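Nirkside-Kolleg für Hauswirtschaft und Betreuung
Modul Vorratshaltung und Verpackungskunde
Begleitskript zur Einheit 2: Kleinpackungen sortieren, prüfen und einlagern
Verantwortlich: Tsion Alemneh, Mihret Habte
Stand: 10. Januar 2021

1. Gegenstand und Einordnung

Die Einheit behandelt den Umgang mit einzeln verpackten Süß- und Knabberwaren in Gemeinschafts- und Privathaushalten. Sie setzt die Inhalte der ersten Einheit (Trockenvorräte in Großgebinden) voraus und bereitet auf die praktische Prüfung im Mai vor. Im Mittelpunkt stehen die Zusammenstellung gemischter Bestände in offenen Behältern, die Auswertung der Angaben auf der Verpackung sowie die Führung des Bestandsblattes.

Kleinpackungen gelten im Haushalt häufig als unproblematisch. In der Praxis entstehen gerade hier vermeidbare Verluste: Einzelbeutel werden aus der Umverpackung genommen, über mehrere Räume verteilt und ohne Rücksicht auf das Haltbarkeitsdatum verbraucht. Hinzu kommt, dass wesentliche Hinweise oft nur auf der Umverpackung stehen. Wird diese vorzeitig entsorgt, lässt sich die Zusammensetzung des Produkts nicht mehr feststellen.

2. Begriffe

Einzelpackung: kleinste verschlossene Verkaufs- oder Portionseinheit, etwa ein Folienbeutel oder ein Geleebecher.

Umverpackung: Karton, Tüte oder Folie, die mehrere Einzelpackungen zusammenfasst.

Sammelbehälter: offener, formstabiler Behälter, in dem Einzelpackungen verschiedener Art griffbereit stehen oder liegen.

Schlauchbeutel: Folienbeutel mit zwei Quernähten an den Enden und einer Längsnaht auf der Rückseite.

Bestandsblatt: Liste der eingelagerten Packungen mit Sorte, Menge, Haltbarkeitsdatum und Lagerort. Am Kolleg wird der Vordruck Cirillo verwendet.

3. Vorbereitung des Arbeitsplatzes

Die Arbeitsfläche ist vor Beginn mit einem feuchten Tuch zu reinigen und vollständig abzutrocknen. Der Sammelbehälter wird leer bereitgestellt und auf Rückstände geprüft. Geeignet sind rechteckige Behälter mit glatten Wänden, da sich Krümel und Zuckerreste leicht daraus entfernen lassen. Auf einen Deckel wird bei Beständen verzichtet, die innerhalb von 30 Tagen verbraucht werden sollen.

Sämtliche Packungen werden zunächst vor dem Behälter ausgelegt. Erst danach wird entschieden, was hineingelegt wird. Dieses Vorgehen verhindert, dass beschädigte Beutel unbemerkt nach unten geraten. Taschen und Kartons, die vorerst nicht gebraucht werden, sind außerhalb der Arbeitsfläche abzustellen, beispielsweise auf einer breiten Fensterbank.

Ein gemischter Bestand vor dem Einräumen umfasst typischerweise Folienbeutel unterschiedlicher Größe und Geleebecher mit fester Form. Der weiße Behälter ist noch leer, die grünen Packungen bilden die größte Gruppe:
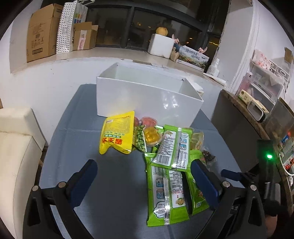 4. Sortieren nach Packungsart

4.1 Formstabile Packungen
Geleebecher und vergleichbare Kunststoffschalen werden zuerst eingesetzt. Sie gehören auf den Boden des Behälters, mit der Siegelfolie nach oben. Die Folie darf nicht durch Kanten anderer Packungen belastet werden. Becher mit gewölbter Siegelfolie sind auszusondern und der Lehrkraft vorzulegen.

4.2 Große Folienbeutel
Große Beutel werden hochkant an die Rückwand gestellt, die Vorderseite zur entnehmenden Person. Sie dienen zugleich als Stütze für kleinere Beutel. Beutel mit bruchempfindlichem Inhalt dürfen nicht geknickt oder eingeklemmt werden.

4.3 Kleine Folienbeutel gleicher Sorte
Gleiche Beutel werden zu einer Reihe zusammengefasst und in dieselbe Richtung ausgerichtet. Innerhalb der Reihe steht die Packung mit dem frühesten Haltbarkeitsdatum vorn. Ein loser Stapel ist nur während des Sortierens zulässig.

4.4 Einzelstücke
Von manchen Sorten ist nur eine Packung vorhanden. Solche Stücke werden zuletzt eingelegt, und zwar obenauf oder an der vorderen Behälterwand. Auf dem Bestandsblatt sind sie gesondert aufzuführen.

5. Prüfen der Einzelpackung

Die Prüfung erfolgt von Hand und in stets gleicher Reihenfolge: Quernähte, Längsnaht, Fläche, Aufdruck. Bei den Nähten wird auf offene Stellen und eingeklemmte Produktreste geachtet. Leichte Querfalten in der Längsnaht entstehen bei vielen Schlauchbeuteln bereits in der Herstellung und sind kein Aussonderungsgrund. Auszusondern sind hingegen Beutel, aus denen bei leichtem Druck hörbar Luft entweicht.

Anschließend wird die Rückseite gelesen. Bei Schlauchbeuteln teilt die Längsnaht die Rückseite in zwei Felder, die getrennt bedruckt sein können. Häufig sind Nährwerttabelle und Zutatenverzeichnis auf diese beiden Felder verteilt. Der Text kann quer zur Beutelrichtung verlaufen, sodass die Packung zum Lesen gedreht werden muss. Die Kursteilnehmenden halten den Beutel dabei an den Seiten und ziehen die Folie nicht über der Naht auseinander.

Folgende Angaben sind zu erfassen:

- Bezeichnung des Produkts
- Zutatenverzeichnis einschließlich hervorgehobener Allergene
- Nährwertangaben mit Bezugsgröße (je 100 g oder je Portion)
- Haltbarkeitsdatum
- Füllmenge
- Name und Anschrift des verantwortlichen Unternehmens

Prozentangaben in einer Nährwerttabelle bedürfen der Einordnung. Sie beziehen sich in der Regel auf einen Referenzwert für die tägliche Zufuhr und geben keinen Anteil am Packungsinhalt an. Die Referenzwerte sind nicht in allen Ländern gleich. Ein Vergleich zwischen einheimischer und eingeführter Ware ist daher über die Grammangaben zu führen.

6. Eingeführte Ware und fremdsprachige Beschriftung

In vielen Haushalten werden Lebensmittel verwendet, deren Beschriftung nicht in deutscher Sprache vorliegt. Für die Einlagerung gelten dieselben Regeln, die Erfassung erfordert jedoch größere Sorgfalt. Als Anhaltspunkte dienen der Tabellenaufbau, Zahlenwerte mit Einheiten, der Strichcode und eine etwaige Internetadresse des Herstellers. Auf der Rückseite des grün-weißen Beutels ist eine solche Adresse mit der Endung „.com.cn“ aufgedruckt; links der silberfarbenen Naht steht die Nährwerttabelle, rechts davon der dicht gesetzte Text mit den Zutaten.

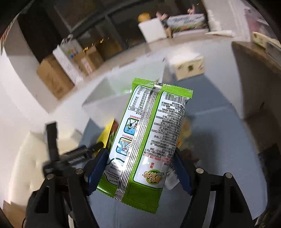
Ist ein Zutatenverzeichnis für die betreuende Person nicht lesbar, wird eine sprachkundige Person hinzugezogen. Übersetzungsprogramme können der ersten Orientierung dienen, genügen aber nicht, wenn im Haushalt eine Allergie bekannt ist. Bis zur Klärung wird die Packung getrennt aufbewahrt und mit dem Vermerk „Zutaten offen“ versehen. Vermutungen anhand von Farbe, Bildmotiv oder Markenzeichen werden nicht eingetragen.

Besondere Aufmerksamkeit verdient die Schreibweise des Datums. Üblich sind sowohl die Folge Tag, Monat, Jahr als auch die Folge Jahr, Monat, Tag. Auf manchen Packungen ist ferner anstelle des Haltbarkeitsdatums das Herstellungsdatum angegeben, ergänzt um eine Haltbarkeitsdauer in Monaten. In diesem Fall ist das Enddatum zu berechnen und in das Bestandsblatt einzutragen.

Bildliche Hinweise auf Beuteln, etwa zur Abfallentsorgung, ersetzen nicht die örtlichen Trennvorschriften. Maßgeblich ist die Regelung der jeweiligen Gemeinde.

7. Lagerort und Entnahme

Der gefüllte Sammelbehälter steht kühl, trocken und ohne direkte Sonneneinstrahlung. Eine Fensterbank ist als Abstellfläche während der Arbeit geeignet, als dauerhafter Lagerort hingegen nicht. Dies gilt insbesondere für Gelee- und Schokoladenwaren.

In Haushalten mit Kleinkindern sind Geleebecher außerhalb der Reichweite aufzubewahren. Wegen der Erstickungsgefahr werden sie Kleinkindern nicht gegeben. Die Betreuungskraft vermerkt diesen Hinweis auf dem Bestandsblatt.

Die Entnahme erfolgt von vorn. Geöffnete Beutel werden nicht in den Sammelbehälter zurückgelegt, sondern umgefüllt oder verbraucht. Jede Entnahme ist noch am selben Tag auszutragen.

8. Bestandsblatt

Die Eintragung beginnt mit den formstabilen Packungen und folgt der Reihenfolge aus Abschnitt 4. Je Sorte ist eine Zeile vorgesehen. Unterscheiden sich die Haltbarkeitsdaten innerhalb einer Sorte, wird für jedes Datum eine eigene Zeile angelegt. Korrekturen sind durchzustreichen und abzuzeichnen; Korrekturflüssigkeit ist nicht zulässig.

Ein ausgefülltes Muster liegt im Fachraum Mollum aus. Weitere Vordrucke sind bei Mihret Habte erhältlich.

9. Aufgaben zur Nachbereitung

a) Stellen Sie aus Ihrem eigenen Haushalt einen gemischten Bestand an Kleinpackungen zusammen und erfassen Sie ihn auf dem Vordruck Cirillo.

b) Vergleichen Sie die Nährwertangaben zweier Knabberartikel anhand der Grammangaben. Rechnen Sie bei abweichender Bezugsgröße um und legen Sie den Rechenweg bei.

c) Beschreiben Sie schriftlich, wie Sie mit einer Packung verfahren, deren Zutatenverzeichnis Sie nicht lesen können. Gehen Sie auf einen Haushalt mit bekannter Nussallergie ein.

Die Ausarbeitungen sind bei Tsion Alemneh abzugeben. Zur Vertiefung wird das Arbeitsheft Grorklow, Seite 96, empfohlen.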